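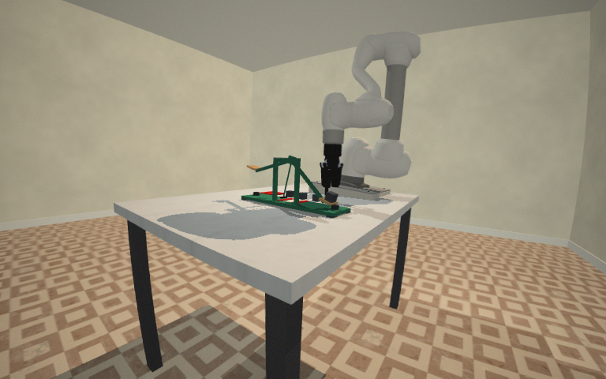
3. Preparing the room and applying the first coat

This section is for the Trosetti interior lime paint, in the 10 liter bucket. Read it to the end before you open the bucket. If you did not yet test the wall for old glue or oil paint, go back to section 2.

3.1 Before you start

You need: one wide block brush, one small brush for the corners, a clean mixing bucket, a spray bottle with water, masking tape, and plastic sheet for the floor. Please do not use a roller for the first coat. The roller leaves small bubbles and they stay visible after drying.

1. Remove the furniture or move it to the middle of the room and cover it.
2. Take off the covers of switches and sockets. Turn off the power to the room first.
3. Tape the plastic sheet along the full length of the floor edge. Lime paint goes into the joints of floor tiles and is difficult to take out later.
4. Wash the walls with clear water and let them dry overnight.

CAUTION: Lime paint is alkaline. Wear gloves and closed glasses. If paint comes in the eye, rinse with water for a long time and see a doctor at once.

3.2 Mixing

1. Stir the paint slowly from the bottom up, until there is no thick layer left.
2. Pour 3 liters in the mixing bucket.
3. Add 100 ml of clean water for each liter of paint. Stir again.
4. Add the pigment, if you use one. For the shade Orellana 109, one bag is enough for the full bucket, so mix the full bucket at one time.

Note: The color in the bucket is much darker than on the dry wall. Paint a test piece on cardboard and wait until the next day.

3.3 Painting

1. Spray the wall lightly. It should be damp -- water must not run down.
2. Begin in a corner, at the top, and paint with short crossed strokes.
3. Keep the edge wet. Do not stop in the middle of a wall.
4. Leave the windows closed while you paint, and open them a little after.

Note: Soft cloudy patches are normal with this paint. If you see hard lines, the wall was too dry. The second coat covers most of them.

Do not paint the ceiling with this product. Use Zirkell 771 and follow the sheet inside its lid.

Continue with section 4 when the wall feels dry to the hand everywhere, also in the corners.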